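The click that ate two weeks of my data

I have been wanting to write this one up since the morning I found it, because it is my favorite kind of fault: tiny, cheap, and hiding in plain sight the whole time.

Some background first. We collect table-setting demonstrations with a pair of handheld grippers. You hold one in each hand, you lay a place setting, you clear it again, and everything the fingers do gets logged so a policy can learn from it. The recording software is called Stakent, and the grippers were put together in-house by the Mimier side of the team. I love these things. After a day with them your regular hands feel clumsy.

So we had 311 episodes of plates, knives and trays, and I trained on the lot, and the result was awful in a really interesting way! The policy would go for the plate beautifully, get the fingers to the rim, and then let go. Close, open, close, open, like it was chewing. Knives it handled fine. Trays, mostly fine. Plates, chewing.

My first theory was slip. Glazed rims are miserable to hold, and I spent a full afternoon swapping finger pads and feeling very clever about it. No change. My second theory was a bug in my own resampling code, which was at least a fair suspicion given my record, but the code was clean (I checked it twice and then had somebody else check it).

Then I plotted the raw finger width from a single episode. Right gripper, plate going down. The line was smooth all the way in, then it jumped to fully open for a moment and came back. Then again. The fingers had never opened. The log said they had. 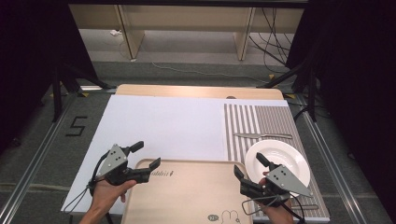

Posted by the author
Robot data engineer, Plirden
10/14/23

The width sensor on the right gripper talks over a thin cable, and where that cable enters the housing there is a little connector with a latch. The latch on mine had cracked. With the wrist level, everything stayed seated. Tip the wrist over far enough to get the fingers on a plate rim and the weight of the loop was enough to pull the plug out by a hair. Contact lost, and Stakent filled the gap with its default value, and the default value was, of course, "fully open."

I sat there wiggling the cable and watching the number jump on the screen and I was so happy. A week of bad mood, gone. You could even hear it if the room was quiet, a faint click as the plug shifted. I had been hearing that click for days and assumed it was the fingers.

What we changed:

The connector is now a locking one, and the cable is clamped to the body 2 cm from the plug so the loop can swing all it wants without tugging on anything.

Stakent no longer makes up a value. If the sensor drops out, the sample is marked missing and the recorder beeps at you. The beep is horrible. I picked it myself.

There is a wiggle test before every session: hold the gripper closed, roll the wrist both ways, look at the trace. If it isn't flat, you don't record.

As for the old episodes, I wrote a script that looks for jumps too fast for a human finger to produce, and it flagged 70 of them. I looked through those by hand, and nearly all were plate episodes. They are out of the training set and I'm re-recording them now, which is no hardship, I could set tables all day.

One thing I am still chewing on (sorry) is the left gripper. Same connector, same cable, no cracked latch, and a clean trace every time I've tested it. I replaced the connector anyway. The old one is in a drawer with a label on it, and I want to put it through 2,000 wrist rolls on the test jig at the Cieślak workshop and see if it gives out too. They have a slot free in December, so I'll post the plots when I have them.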